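The Bathroom Drawer, Emptied Out

Welcome back to the Sturmont house pages! The kitchen gallery ran to 213 pictures in the end, and a good many of you wrote to say that was plenty, so the bathroom gets a much smaller one. We moved in last January and shoved everything we had into one deep drawer by the sink, and there it stayed until 17th October, when I finally pulled the whole thing out and carried it down to the table, where the light is kinder.

It took me around 3 hours, with a long stop for coffee and a phone call. I kept what we use every day, put the travel things in a pouch by themselves, and set the doubles aside for the guest room – we have company coming from Triltlow and they always forget something. The drawer itself got a good wipe and a fresh paper liner (yellow, with lemons, and I'm very pleased with it). 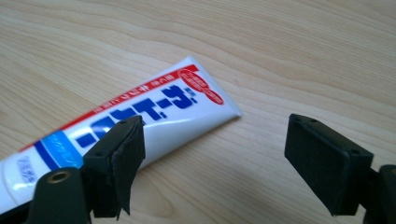
Toothpaste with big blue Japanese lettering and a cheerful red oval near the sealed end. I can't read a word of it, but I do love those blue stripes.

The linen closet is next, towels and all, so do come back for that one.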